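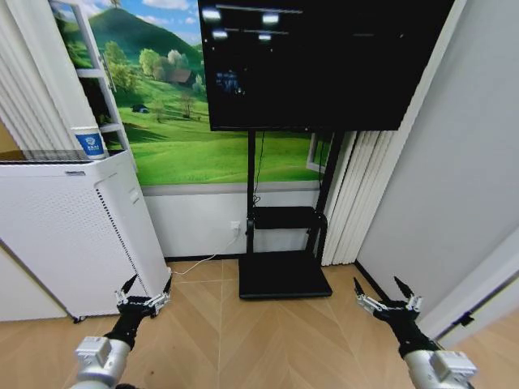

Sunday, a bit after 8

Fine, I'm finally sitting down. I said I'd do the little room today and I did most of the little room today, which for me is a triumph (ask anyone who saw the bathroom shelf project).

It started with the floor. I love that zigzag wood pattern, I picked this place half because of it, but it shows every single crumb. So I swept first, then did the bit by the door frame on my knees with a damp cloth, then remembered you're supposed to dust BEFORE you sweep. Every time! So I dusted, and swept again, and now my back has opinions.

The air purifier needed it the most. All those tiny holes down the side collect fluff like you wouldn't believe, and I went along them with an old toothbrush while listening to the radio. Then of course I got thirsty and parked my paper cup on top of it, on the clean top, five minutes after wiping. Delali Ofori would have had a word to say. She once gave me a coaster for my birthday and I knew exactly what she meant by it.

Then the big screen. It's on its floor stand now and I'm still not used to how black and huge it is when it's off. Ida says it makes the room look like a waiting room at the dentist. I say she's welcome to come over and watch movies on her phone instead! I wanted to shift it a little toward the wall, so I got down low to look at the wheels and the base, and you would not believe the dust under a thing like that. Two cloths. One is in the wash and one is in the trash.

And down there, while I was fussing with the base, there was this little red and white thing.
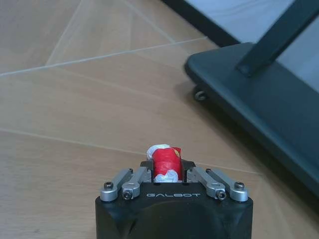
Candy? Toy? The little red and white mystery, down by the stand.

I still don't know what it is. Crinkly white at the ends and red around the middle - my first thought was candy, my second was a wad of red tape, and my third was that I should stop thinking about it and make lunch. I called Ida and described it to her and she voted for candy, but Ida votes for candy in all situations. I've decided not to unwrap it. Some things can wait until Delali is here, she's braver than me.

Lunch was toast, by the way. I had plans for soup and the plans went nowhere.

Still to do: the white cabinet, which I haven't even opened, and the cables, which I'm pretending are somebody else's. I think I've got about 7 chargers in there and maybe a Kettler manual for a bike I sold years ago. Why do I keep manuals? I kept the one for the toaster too.

Going to put my feet up now and look at my nice clean floor until it gets too dark to see it.

31 likes · 2 comments · Share

Back to top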